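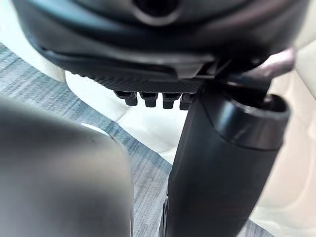

Issue 114

So I finally made it out to the Mutstead open day! I've been meaning to go every June for years and something always gets in the way (last time it was a flat tire, the time before that I plain forgot). This year I set an alarm, put on the comfortable shoes, and was standing in the parking lot by nine in the morning with a coffee that was far too hot to drink.

If you don't know Mutstead, it's the old business park out past the reservoir, the one with the long low buildings and the terrible signs. Half of it is storage units. The other half has slowly filled up with small companies making odd machines, and once a year they open the doors and let the rest of us wander through. You get a paper map and a sticker. I wore the sticker on my shirt all day and then through a whole grocery run on the way home.

I'll be upfront and say I went for one thing, which was Rey. Rey is the arm that the people at Clarimov have been working on, and I've been reading their little updates for ages. It's meant for handling ordinary household objects, the kind of stuff that's lying around anybody's home, and I wanted to see it up close and in person because videos always make these things look smoother than they are. (They speed them up. You know they speed them up.)

The Clarimov space is at the very back of the second building, past a vending machine that ate two of my dollars. They had carpet down, a nice streaky blue-gray, and white quilted stuff that looked so soft I wanted to put my bag on it and have a sit. I liked that. So many demos are on a bare white table under a bright lamp, and my house doesn't look like that and neither does yours. My house is carpet and cushions and things poking out from under other things.

They also had the wrist camera view up on a big screen, and I could have stood there all morning. It is such a strange way to look at the world! You're right down in among everything, with the big gray curve of a housing hanging over you like the belly of a boat, and one of the gripper's own fingers is in the corner, huge and blurry. At one point there was a tall black cylinder with a shiny cap taking up one whole side, and next to it a row of four stubby black pegs hanging under a strip of crosshatched grippy stuff, and I thought, if that were all I had to go on, I'd be lost. I can't find my glasses with two good eyes and the lights on.

The kid in front of me asked if the robot gets scared when it can only see a little bit at a time. The person running the booth took the question completely seriously and talked for a good while about how they handle things that are partly hidden, and how a dark object against another dark object is a real headache for them. Black on black, gray on gray. I hadn't thought about it before but of course it is. I lose my black phone on my black couch every single evening.

Now, was it fast? No. Oh my goodness, no. Each move took a while, and then there'd be a pause that felt like it was thinking it over, and the whole crowd would lean in a bit. A man behind me kept saying "come on, buddy" under his breath. I got it. I was rooting for it too. They were very open about the misses, which I appreciated, and they told us they'd done 300 practice runs in the lead-up and plenty of those went badly.

I stayed through two rounds of the demo and then went back after lunch for another one, which they did at 2. It was a better crowd in the afternoon, and somebody had brought donuts over from the building next door.

Lunch, by the way, was a grilled cheese from the truck outside and it was fantastic. Get the one with the pickles in it. The line is long but it moves.

I did look in on a few other places. Buvirico had a cart that follows you around carrying boxes, and they let people walk it up and down the corridor, and I had a turn and felt very important. It stops if you stop, and it kept bumping gently to a halt behind me like a polite dog. I'd have one for the groceries tomorrow. They wouldn't tell me what it costs, so I'm guessing a lot. There was a room of tiny printers too, and a place that makes valves, where I took a free pen and left feeling a little guilty that I didn't have any questions about valves.

A couple of notes if you're thinking of going next year. Park at the far end by the fence, because the front lot gets jammed and then you can't get out until everyone else does. Bring cash for the truck. The second building is stuffy, so dress in layers. And go see Rey first thing while it's quiet, then go again later, when you'll know what to look for on the big screen.

I took far too many notes on the back of my map and I can't read half of them. One just says "ask re: cushions." I never did ask about the cushions, so I've sent them an email.

Search this blog
Type and hit enter

Recent posts
The great closet clean-out, part two
I tried the library's sewing machine
Soup I will make again
What I packed for the lake (and what I left in the car)
A tour of the water plant, with hard hat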